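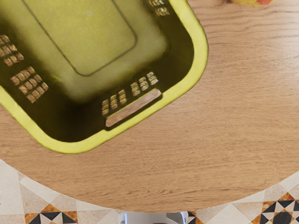

**Teaching the fruit-in-basket task: hand guiding or remote?**

**kuster_bench:** I've got 40 remote-control demos in the simulator now, and I'm having a lovely time, but my releases are still clumsy!
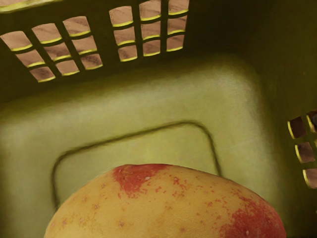
**hamari_lou**
*Moderator*

Try guiding the arm by hand, friend. I did 22 that way and they felt far smoother.

**clatar8:** I'd gently disagree. With a can lying on its side so near the basket, I'd stay on remote and just slow down.

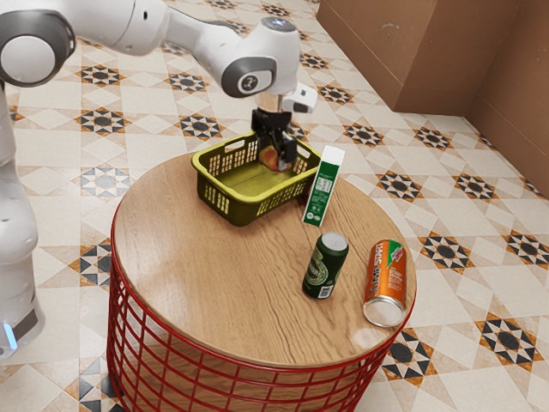

*Last edited December 27, 2025*

**kuster_bench:** Slower it is, then, and I'll post the new batch in January.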